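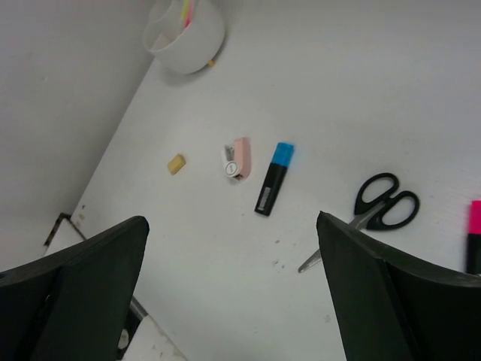

Dreledden County Local Government List
Re: Does Brastell still count as a village?

Messages in this thread: 6
Previous by thread: Pastari Township road question
Next by thread: Brastell and the September deadline

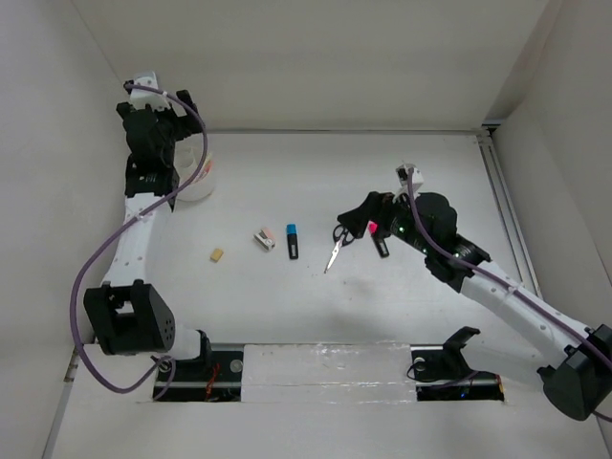
Lumturie Kovačević
26/07/2022

Hello everyone, and a special hello to the new people who joined after the library talk – I was so pleased to see the room that full!

I've been meaning to answer Anas for a while, and I wanted to go back to the old charter first so I wouldn't be working from memory. It took me longer than I'd like to admit, partly because the copy at the county building is bound in with the drainage records and I got to reading those too (there's a wonderful long quarrel over a culvert, but I'll save it for another time).

So, Brastell. It was set up as a village inside Pastari Township, and it never left. People who live in the village are residents of both, and they vote for both boards. The village has a council of 5 members, elected at large, and they choose one of themselves to serve as president. The township board handles assessment and the cemetery and the roads outside the village line. Inside the line, the streets belong to the village, with the exception of Abdelaziz Road, which is a county road all the way through and always has been, whatever the sign by the feed store would have you believe.

I'll put the earlier message back in here for those who missed it. 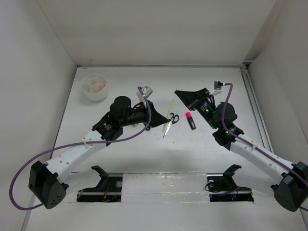 Anas Ragab wrote:
> I was told at the counter that Brastell lost its village status when
> the last census came in at 1,144 people, and that we're simply part of
> the township now. My neighbor says that can't be right. Who would
> decide such a thing? And if it did happen, who do I call about the
> storm drain on my corner? I've tried both offices and each one gave me
> the other one's number.

Well, Anas, your neighbor has it right, and I'm sorry you got sent in circles. The population figure matters for a few things, such as which budget form the clerk fills out, but our charter doesn't have a line in it saying the village ends below a certain number of people. I read it through twice to be sure. To dissolve the village, somebody would have to bring in a petition with over 200 signatures from registered voters in the village, and then it would go on the ballot. I went through the clerk's minutes and found no such petition. There was talk of one years back, when the water rates went up, and I remember some very lively evenings at the fire hall, but it was dropped before it was ever filed.

I also had a phone call on this subject after supper last night, and it seemed worth passing along to the whole list.

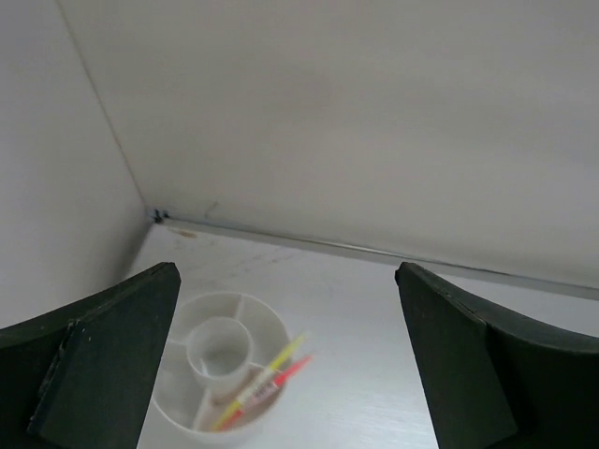 Can a person serve on the village council and the township board at the same time?

Under our charter, a council member has to give up the village seat before being sworn in to the township board.

As for the storm drain, if you're on the village side of the line, it's the village clerk you want, and I'd put it in writing and keep a copy for yourself. If your corner is the one that touches Abdelaziz Road, then I'm afraid it's the county highway office, and they like you to give them the nearest house number. Let us know which it is, would you? I'd love to hear how you get on, and I expect a few others on that end of town are wondering the same thing.

Warmly,
Lumturie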